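Teaching by hand: questions we get asked, and the answers we can stand behind

Drakholm buys, borrows and tests workshop automation for small firms. We don't sell any of it. These answers come from our own trials and were last gone over in September.

Can you really teach a robot a job by showing it?

Sometimes. You can show it a job many times over, and it may then manage that job, on that table, with those objects. The sales talk usually leaves out the last two parts. If the supplier says "show it once", ask to see it done once, by you, with something you brought from home.

What are the ways of showing it?

You can take hold of the arm and push it through the movements. You can drive it from a distance, using a second arm, a headset or a pair of handles. Or you can leave the robot out of it altogether and do the job yourself while holding a pair of grippers like the ones the robot will use, with the movements recorded for later. Suppliers have their own names for all of these and don't agree on them, so ask what a person physically does with their hands.

Which is best?

We don't have a favourite. Pushing the arm is easy to understand and tiring by mid-morning. It also puts you in the way of whatever the robot's cameras are trying to look at. Remote control keeps you out of the way, but you lose most of your sense of touch, and people go very slowly at first. Hand-held grippers are the quickest of the three in our trials and the one we argue about most.

Why argue about the quickest one?

A person with grippers in both hands is still a person. You lean in, turn your wrists, shift your feet and reach round things without noticing. The robot may not be able to follow. In our first trial with the Fudo kit, 18 recordings out of 100 asked for a position the arm couldn't get to, and we only found out when we tried to play them back. The software had marked every one of them as good.

What sort of job should we start with?

Something dull that two hands can do on a flat surface. Moving a power strip and dealing with its lead is a fair test. The body is stiff and the lead is not, so you find out quickly whether the system can cope with both.

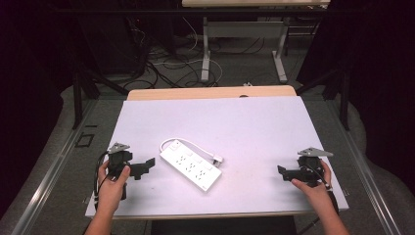 Avoid anything that needs a fingertip's worth of feel, such as finding a loose thread or telling whether a screw has bitten. Two jaws are a poor stand-in for a hand, and you will spend the first hour learning how poor. Jobs that need a firm pinch and a steady pull are kinder to beginners.

How many demonstrations will we need?

More than the brochure says. The Stivon leaflet we were given suggested 22 for a simple pick and place. We did those and got a robot that could pick and place provided we didn't move the tray. After 100, with the tray in different spots, it was decent. Nobody could tell us beforehand where "decent" would start, and we would be wary of anyone who claims to know for your job.

Does it matter who does the showing?

Yes, a good deal. Two careful people can do the same job in different ways, one from the left and one from the right, and the robot may learn a muddle of both. Agree on one way before you start and write it down. Your fastest worker is often a bad choice, as fast people skip bits and correct themselves halfway through.

Should we keep the mistakes?

Keep a recording where something slipped and was put right calmly, as long as the supplier's system can make use of it. Throw out the ones where you dithered, dropped the thing and started again. Some suppliers will tell you their software sorts the good from the bad. See the 18 above.

Can the robot then do similar jobs without being taught again?

This is the claim we have the least patience with. A different colour of box has been fine for us. A different size of box has been hit and miss. A different bench, under a different lamp, sent us back to recording. You may have better luck, but don't sign anything that depends on it.

Is it safe to stand next to the arm while teaching?

Follow the maker's instructions and your own risk assessment, and don't let a demonstrator wave either of them away. With hand-held grippers there is no moving arm at the teaching stage, which we do count in their favour. There will be one when you play the work back.

How long does it take to learn to use the grippers?

Most of our people were passable within 2 hours and sick of it within three. Wrists ache. Cables get in the way more than you would expect, so sort out where they run before anyone begins. Short sessions gave us cleaner recordings than long ones.

What about the Lü system?

We've had it for too short a time to say. The handles are comfortable. The manual is not good.

Who owns the recordings?

Read the contract. One we were offered let the supplier keep and reuse everything we recorded, including whatever the cameras picked up in the background. We asked for that to be taken out and it was, without much fuss, so it's worth asking.

Would you buy one?

For one steady job that comes round every day and rarely changes, perhaps, after a trial in our own building. For a bit of everything, no. Ask us again next year.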